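Pens, ink and the basket wall — June notes

Quick one this month, I have a train at 4 and the ink order still isn't in. So: pens. And the table. And a word about where things get put back, which I know I said last time too.

First the good news. The sign-up sheet for the Kukberg pen swap is full. 52 names. Last year we struggled to fill one long table and this year we've had to ask Mäkelä (the cafe downstairs, for anyone new) if we can spill over into their back room. They said yes. They also said no ink bottles near the cushions, fair enough after the spring meetup. Cartridges and converters are fine, open bottles stay upstairs.

Upstairs means the marble-look table with the flowered wallpaper behind it. People keep asking me what the paper is. It's the big white blossoms on brown from Bodesetti, an end-of-line batch, and no I don't have any left over. A few of you wanted a scrap for lining drawers. Sorry. I used my last bit on a notebook cover and did it badly.
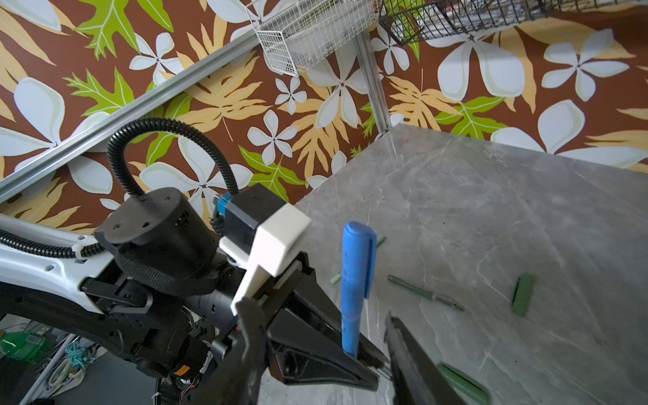 The baskets went up higher than I wanted at first but I've come around to it. Keeps the tabletop for writing. If you can't reach one comfortably, ask, or use the step stool by the sink, and please put the stool back when your done.

Now the pens themselves. We've been running the loaner pens hard. Everybody who comes in for the beginner hour picks up the same few and I don't blame them, they're nice in the hand and they don't cost enough to be scared of. But the caps are getting grubby. Ink on fingers, fingers on caps, caps on the next person's fingers. So a wipe at the end of each session, please. Damp cloth, then a dry one. Takes 90 seconds for the lot, I timed it. 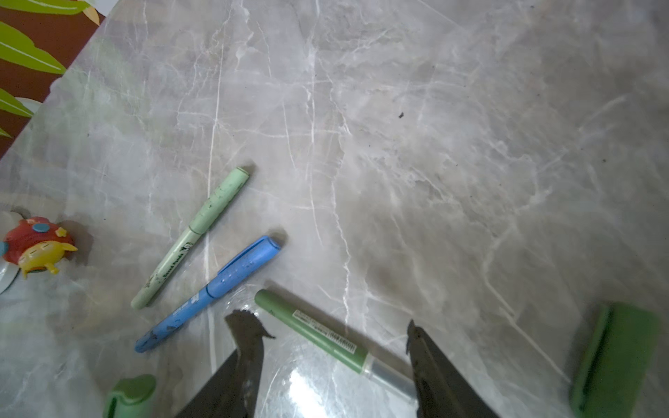 Mint green (with the panda), blue, and the green one with its barcode label still on.

The panda pen is the popular one, by a mile. Three people have asked where to buy it and I don't know! It came in a mixed bag from a member who was moving house and has gone quiet on email since. The name on the barrel says Daisal Panda, so start there. If you track down a seller let me know and I'll put it in next month's notes.

Barcode label: leave it or peel it? Strong feelings on both sides apparently. I'm a leaver. Peeling gets you sticky gunk and lint forever. If you must, warm water and a drop of dish soap, not the lighter fluid trick someone posted in the group. Please not the lighter fluid trick.

Storage. OK.

We tried jars, we tried the drawer, we tried a roll-up canvas thing that went home with somebody and never came back. Baskets are the best so far. You can see into them and they don't tip over. What they do is collect stuff. Any small thing without an obvious home gets dropped in a basket and then it lives there. I've done it myself, more than once, I'm not pointing fingers.

So the plan is one kind of thing per section in the long black one. Rolls with rolls. Small colored bits with small colored bits. If a section is full, that section is full, don't start a second pile next door. The two white ones on the sides are for whatever is in use that week, and they should get a look-through at the end of the month. I'll bring labels. Paper ones tied on with string, the sticky kind won't hold on wire (tried it, found them all on the floor next morning).
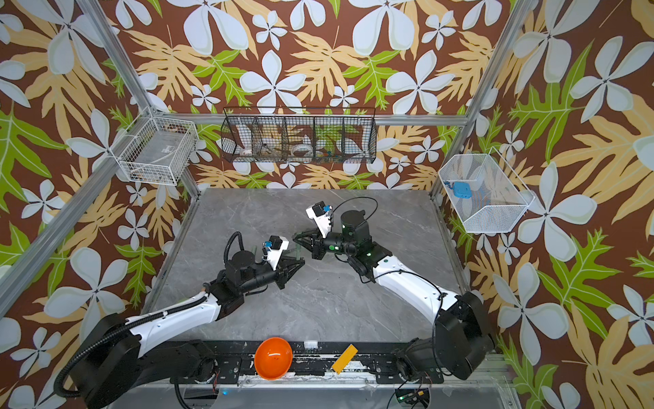 The long black basket at the back, a white one on either side. The blue case is on the right.

Somebody asked if we could get a second long one. Maybe. The budget's mostly going to ink and paper before the swap and I'd like to see how this one holds up over the summer. If you have a wire basket at home you're not using, don't just bring it, write to me first with the length. We got four donated bread baskets in the winter and they're still under my stairs.

Speaking of ink. The Flimska sampler is what I'm ordering for the swap, the small bottles. Their gray is lovely, the brown is a bit thin for my taste, and the teal takes ages to dry on cheap paper so don't use it for envelopes. I'll put out blotting paper. If you're left-handed, come find me before you fill anything, I've got a short list of the quick-drying ones and it'll save your sleeve.

Paper: bring your own if you're fussy, and I know who you are. There'll be plain pads on every table. A ream of the good stuff for the letter corner too, but that's for letters, not for testing nibs. Test sheets are the yellow pads. Yellow!

One more thing and then the tips bit. A few of you have asked to see the long letter from the winter exchange, the one that ran to more than 3,000 words, front and back, all in one pen. The writer says yes, you can read it at the swap, clean hands only. It's a great letter. There's a whole page on a neighbor's goat.

And now the cleaning tips, as promised. People said the last set was too fussy so I've cut it down. 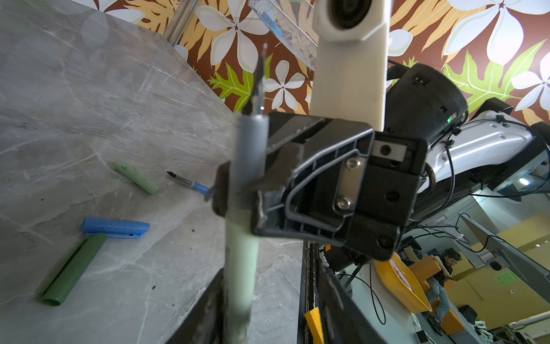 NGOZI SANI

Caps off and keep them close. Put each cap beside its own pen on the table. Two pens open at a time, no more than that, or you'll end up with the wrong cap jammed on the wrong barrel and then it cracks and then it's my afternoon.

Cool water. Never hot, hot water can warp the feed. Run it through until it comes out clear, and then do it again, the second rinse always has more in it than you'd think. If the ink has been sitting for months, leave the nib section in a cup of water overnight and have another go in the morning.

Dry it nib down on a folded paper towel. Don't shake it. I know it's tempting. The wallpaper is not washable.

When you're wiping, go from the barrel toward the nib and stop before you get there. Use a corner of the cloth for the clip, ink gets in under it and stays. Look inside the cap too — most of the mess on the outside started on the inside. A cotton swab will do it.

Don't swap barrels around to see what looks good. Well, do, it's fun, but put them back the way they were before you leave. Half the threads don't really match and it's always the next person who finds out.

If a nib is scratchy, don't fix it. Put it to one side with a note saying what you were writing on and I'll have a look under the loupe. Most of the time it's paper fiber stuck in the slit and comes right out with a bit of brass sheet. Sometimes it's bent and that's a longer job.

Last, refills. Write down what you put in. There's a card on a string by the window, pen on one side and ink on the other. We've had a blue pen full of purple for a month and I still don't know which purple, and I'd quite like some.

Swap set-up is from 9 in the morning, doors at 10. I need 2 people for tables and one with a car for the ink crate. Reply to this or leave a note at the Mäkelä counter, they'll pass it up. Recieved a few offers already for cake, so cake is covered, thank you.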